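Home | Notebook | Bench log | Kit reviews | Search

Stavo two-arm folding kit, trial entry 4
March, started 09:20
Written up by Ngaio. Kane on the console, Samran in for the first hour.

Purpose: decide whether we keep the Stavo past the loan period or send it back to Doltano. Entries 1 to 3 covered unpacking, mounting and the software install. From here on it is cloth only.

Carried over from entry 3

Left arm homing was drifting by a degree or so on the second joint. Doltano support (Ivar Dalen) sent a revised calibration file. Loaded it first thing, ran the homing routine five times, drift gone as far as the console readout can tell. Want to see it again after the arms have been running all afternoon before I sign it off.

Samran asked whether the old calibration should be kept. Yes. Saved in the Ralau folder with the date in the file name.

Firmware untouched. There is a newer release on the Doltano portal but the change notes are two lines long and I would like the baseline numbers before anything moves.

Method

Kit defaults for speed and grip force except where stated. Items taken one at a time. One cycle is pick, find corners, lift, stretch, lay down, fold, place. Cycle time from the console log, from first gripper close to last gripper open. A fold is a pass if Kane and I both say so without discussion. Anything we have to talk about is a fail.

The stretch is the stage I care about most. The brochure makes a good deal of it and the price difference over the single-arm kit is more or less the price of being able to do it. If the two grippers can hold an edge level and tight, the lay-down is easy. If one end creeps, everything after it is wrong and the software does not notice.

Morning runs

Small flat items first. 20 cycles, 17 passes. The three fails were all at corner finding, where the left gripper took a double layer and carried on. No alarm raised. Log records it as a normal grip, same closing width within the noise.

Mean cycle 138 seconds. Slow. Kane timed himself at nine seconds on the same item, for the record and without being asked.

Then shirts. 11 cycles, six passes. Sleeves are the trouble. The planner treats a sleeve lying across the body as part of the body about half the time. Fold is then square enough but thick on one side, and the next item placed on top of it leans.

Afternoon, long pieces

Moved on to long fabric at 13:40. Set the stretch height to maximum and left the tension limit at default. Two-colour pieces are useful for this, as you can see from the console whether the grip has landed where the planner thinks it has.

With the white and dark green piece the arms had it tight in the air over the far edge of the table, one gripper at each end, green at the left and a smaller green flap hanging under the white span. The flap matters. The edge finder works from the lowest line it can see, so a hanging flap gets read as the hem and the lay-down point is computed from that.
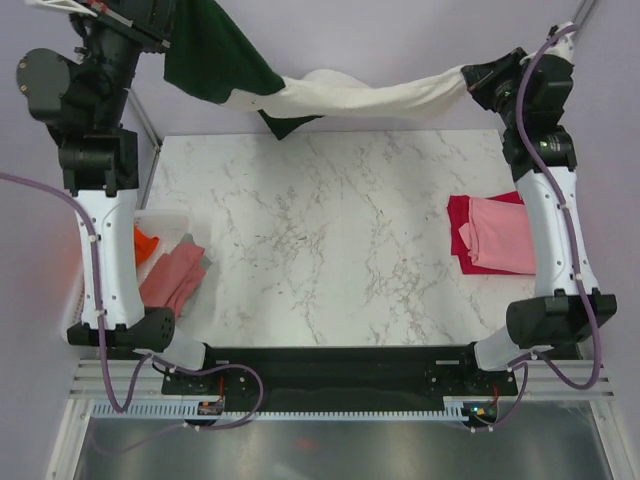 Lay-down error

Measured with the steel rule from the target line to the nearest edge of the cloth, both ends. With a plain piece, error stays under 15 mm. With a flap or a loose fold hanging, up to 60 mm, always in the same direction, towards the near rail. Consistent enough that it could be corrected in software. Sent the log extracts to Ivar at 15:05 and asked whether the edge finder can be given an expected length. He says there is a parameter, undocumented, and will send the name.

Tension limit: raised one step for the last four cycles. Sag reduced, no slip seen at either gripper. Raised a second step and the right gripper let go on the first attempt. Returned to one step above default. Suggest we leave it there.

Cables

Purple cable on each arm hangs in a loop near the base. Nothing has caught so far. Kane wants another clip on the left one where it passes under the arm. Agreed, cheap fix, but note it against the kit. At this price the routing ought to be finished.

Cost

Doltano quote is 1775 a month on the twelve-month lease, service visits included, grippers pads not included. Oana Tănase at Hinds has had the same kit since last autumn and changes pads every six weeks on mixed laundry. Asked her for the part number and what she pays. She also runs with the sleeve option switched off and sorts shirts out by hand beforehand, so her throughput figure is not comparable with ours.

Position so far

Stretch hardware is good. Edge finder is weak on anything that hangs. Grip check for double layers is missing altogether and I would want it in writing that it is coming. Not ready to recommend the lease on today's figures.

To do
- repeat left arm homing check at end of day (Kane)
- parameter name from Ivar, then rerun the long pieces with expected length set
- clip for left cable
- pad price from Oana
- towels, thick ones, not yet tried

17:10. Homing repeated twice, no drift. Arms parked, power off at the wall.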